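**Visit report - Gemwood guest house, Bronholm, 22/07/2025**

The delegation toured the building and met the housing office. The house has 70 rooms, let by the week to visiting staff.

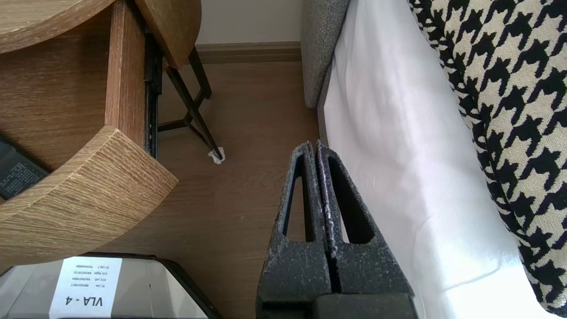
Rates include linen and heating. Bookings for September open shortly - Skov employees have priority.

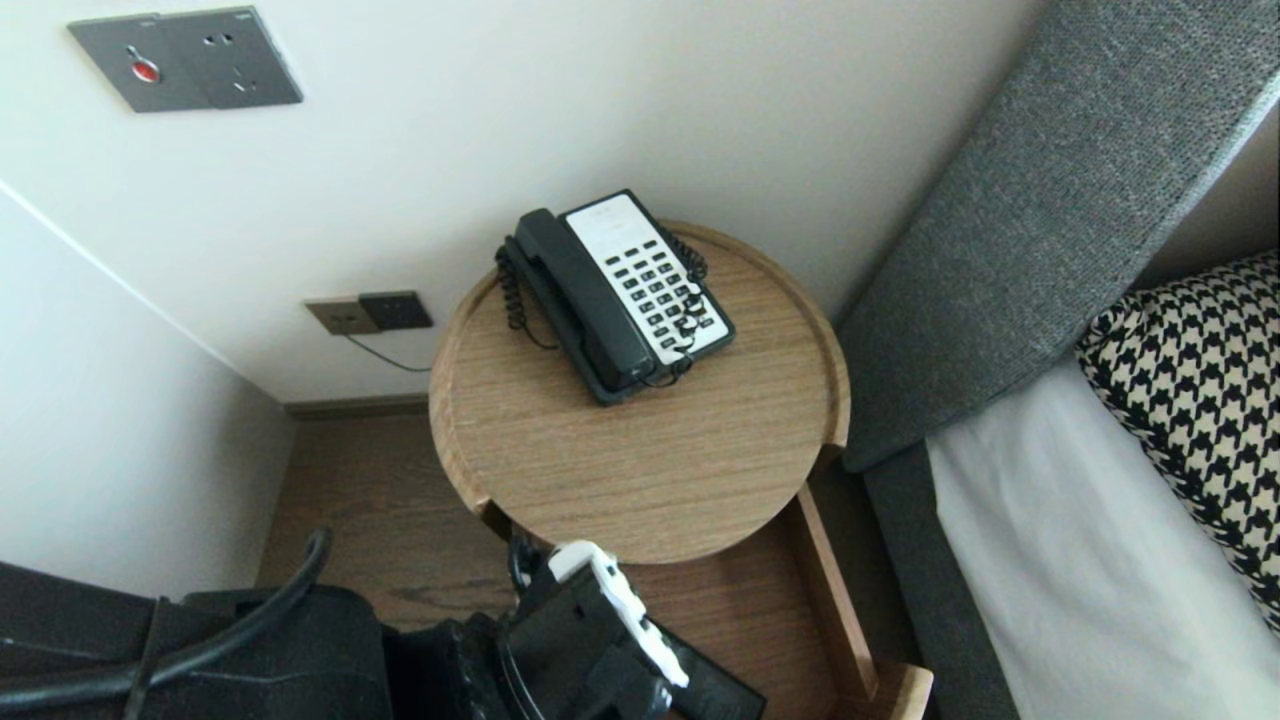
Access for older guests was discussed at length. The office prefers that calls to reception remain possible without a cell phone, and a corded telephone with push buttons on the bedside table meets that need. Large-print dialing cards were requested.

A second visit, to Storneo, is planned.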